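**Is a "drop box" on the desk worth it, or is it just a junk drawer with no lid?**

Posted in Home Office & Clutter by **Kerstin Hellström**

My sister-in-law swears by this and I don't buy it, so I'm asking people who have tried it for longer than a weekend.

The idea, as she explained it to me over the phone for most of an hour, is that you put one open box on your desk and all paper goes in it. Bills, school forms, the manual for the printer, everything. You don't sort. Once a week you go through the box. Small stuff like keys and flash drives is allowed to sit out on the desk "in its own zone" because if you put it in a container you forget you own it.

She got this from a paid course by an outfit called Brindley, which also sells a box. The box is $38. It is a box. The sales page claims the average desk worker loses 243 hours to clutter, and it doesn't say whether that's in a year or in a lifetime or how anybody measured it. I wrote to ask and got a coupon.

My situation: the desk is in the corner of our bedroom, two people use it, and the top is 48 inches wide. We've had a Doltar drawer unit underneath since April and it has made no difference that I can see, except that I now look for things in four drawers and on the desk too. My husband's keys are on the desk. My spare keys are on the desk. There's a dish for keys by the front door and it has a dead watch in it and some coins.

What I want to know:

- Does paper in an open box get dealt with, or does it turn into a pile with walls?
- Is leaving the small things out a method, or an excuse?
- If you do use a box, does it matter what kind?

Please don't tell me to go paperless. I scanned 300 pages two winters ago and I've never opened one of the files.

---

**trida_owner_66**

I have the Trida desktop organizer, the one with the slots. Love it. Everything has a slot! You should get the one with the slots, they had it on sale at Costigan last I looked but that might be over now. My keys go on the hook on the side. Never lost anything since.

> **Kerstin Hellström:** Thanks, but how long have you had it?

> **trida_owner_66:** Got it on the 4th I think. So a couple weeks

---

**Su-chen Chow**

I've kept a box on my desk for 2 years and I have mixed feelings, so take this as a lukewarm vote in favor.

First, don't pay for the box. I've looked at the Brindley one in person at someone's house and it's stiff card with a paper wrap. A plain corrugated shipping box does the same job, and you won't mind throwing it out when the corners go. Pick one that's a little bigger than a letter-size sheet in both directions. If paper has to bend to get in, you'll stop putting it in. And pick a low one. My first was deep, and I found a car registration in the bottom of it that I'd already paid to replace.

On your first point, yes, it becomes a pile with walls. The walls are the useful part. Before, my paper spread out until I was typing on top of it, and now it stays inside a rectangle. Does it get dealt with weekly? No. I'd say I go through it when it's full, and I suspect that's what everyone does, including the people selling the course. When I do go through it, most of it goes straight to recycling, which makes me wonder why I let it in the house.

I tried adding a folder in the box for "urgent." The trouble is you have to decide what's urgent at the moment you're holding the envelope, and if I were any good at that I wouldn't need a box.

On the small things, I'm more doubtful than your sister-in-law. "In its own zone" sounds fine, but the zone moves. Mine starts next to the box and by the end of the week it's in the middle of the desk, where my arms go. I've seen plenty of desks set up this way and they all end up looking much the same: 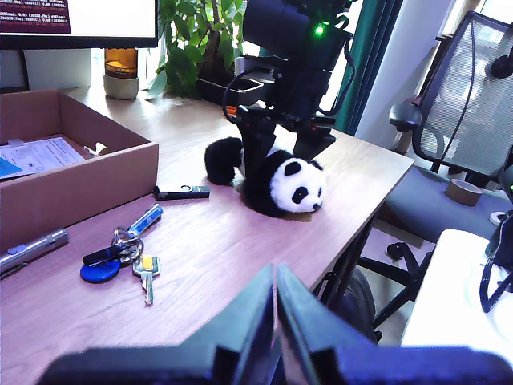 *Papers in the box; keys, flash drive and a panda out on the desk.*

The paper side of that works well enough. You can tell where paper goes, and you could reach into it from the chair. But look at how much desk the little stuff takes up once it spreads out. Keys are the worst for it, since a bunch with a fob and a few different heads never lies flat or small. I'd get those off the desk completely. Empty the dish by your front door, throw out the watch, and see if the keys go back there by themselves. If they don't after two weeks, the door isn't where you take your keys out of your pocket, and you should put the dish wherever that is. In our house it was the top of the microwave.

For flash drives I'd use a mug, or the top drawer of the unit you've already got, in the front left corner and nothing else in that corner. One drive lying out on a desk is fine. I had five, and I couldn't have told you what was on any of them.

Soft toys, candles, anything that's there because you like it: keep it, but put it under or beside the monitor, where you weren't going to work anyway. I don't agree with the clear-desk people on this. A stuffed animal is easy to move and I've never lost a bill behind one.

With two people on one desk you might need two boxes, and 48 inches won't take two boxes and a keyboard comfortably. I'd measure before doing anything. Put two sheets of newspaper down where the boxes would go and work around them for a day. If it annoys you, put your husband's box on top of the drawer unit.

As for the 243 hours, I'd like to know too. Another site told me 3,000. I don't believe either of them.

> **Kerstin Hellström:** This is useful, thank you. I did the newspaper thing this afternoon and one box fits and two don't. I'm going to use the box the cat food came in. Still not convinced about it, but it cost nothing. The watch turned out to be my father-in-law's so it has to stay somewhere.

> **Su-chen Chow:** Drawer. Cat food box is a good size if it's the flat kind for cans. Cut the flaps off, they fold in and then you put things on top of the flaps.

---

**deskless_in_dayton**

Unpopular opinion but you have a bedroom with a desk in it and that's the problem. We got rid of ours. I do bills at the kitchen table and when it's time to eat they have to be gone. Works great except on weeks when we eat on the couch.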